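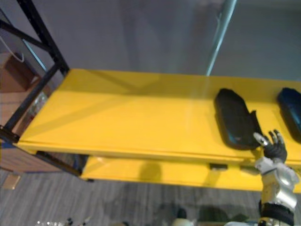 Progress report to Troltik: shelf storage at the Pavby parts room

Period covered: April to July
Prepared by: Skye Galbraith, Drevura

1. Where things stand

The grant paid for new open storage in the Pavby parts room and for the time to sort what goes on it. The shelving is up and in daily use. Sorting is further along on the top shelves than on the bottom ones. The written shelf plan is still a draft, and the labels have not been ordered. We expect to finish both inside the original budget.

Before this work, small parts were kept in drawers under the old bench and larger pieces were wherever the last person had set them down. Staff kept a list of things they had to go looking for, and it was a long list. We used it to decide what should be stored at hand height.

2. Shelving

We chose two-tier units in yellow with a black supporting frame. The color was picked so that dark parts would show up against it, and so far this has worked well for the cases and pads, which used to disappear into the drawers. The front lip on the upper shelf was in our original request and we are glad we kept it. 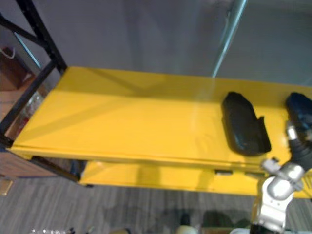 Upper shelf, with dark items stored toward the right end.

One unit came with a bent brace and had to be exchanged. That cost us 12 days, which we made up by sorting stock on the floor of the next room in the meantime. Delivery and the exchange were both handled by Chu, and there was no extra charge.

The glossy finish shows dust and finger marks quickly. We have added a wipe-down to the Thursday closing list.

3. Sorting

The rule we settled on is simple. Larger soft or rounded pieces go on the upper level. Boxed stock and small loose parts go below. A light gray bin stands on the floor beside the unit for anything that has been taken down and does not have a place yet. The bin is to be emptied at the end of each day.
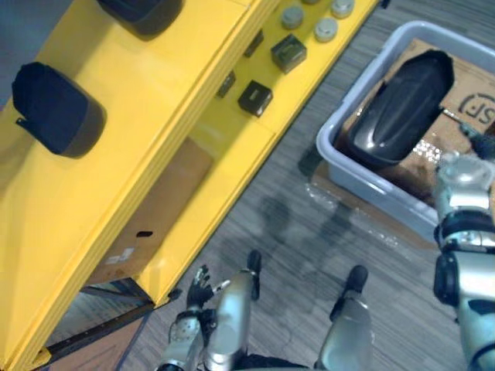 Black rounded pieces, gray caps and small cubes, with the gray bin on the carpet.

The small parts have been slower than planned. Caps and cubes are easy to mix up in a hurry when they share a shelf, and we have not yet settled how far apart to keep them. We tried setting them out directly on the shelf for two weeks to see how people reached for them. Most people took the nearest one and left the rest where they were, so the parts drifted along the shelf over the day. Shallow trays would fix this. We have priced 7 of them and the cost fits in the remaining materials line.

Boxed stock is less of a problem. Boxes laid lengthwise with the label facing out can be read without pulling them forward, and we have made that the standard for the lower level.

4. Feedback from staff

We asked everyone who uses the room for comments at the end of June. The upper shelf was well liked. Most complaints were about the lower one - it is shaded by the level above, and small dark parts are hard to pick out toward the back.
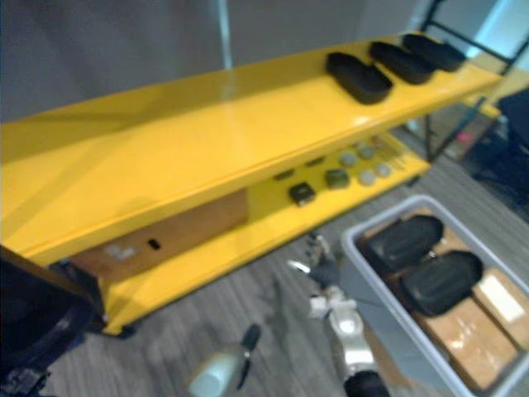
Anneke wrote that she would sooner have the pads downstairs and the caps up top, as she needs the caps all day long and the pads maybe twice a week, and her knees have noticed the difference.

We think she has a fair point and will try the swap on one unit in the next period. If picking times improve we will change the others to match. A clip-on light for the lower level is the other option, but it was not in the budget and we would need your approval for it.

5. Spending

Shelving and delivery are fully paid. The materials line has money left for trays and labels. Staff hours are slightly over for sorting and under for setup, and the two balance out.

6. Next period

Buy the trays and fit them on the lower shelves.
Try the pads and caps swapped on one unit.
Finish the shelf plan and order labels from it.
Send Troltik a decision request on the lower shelf light, with a quote.

Skye Galbraith
Drevura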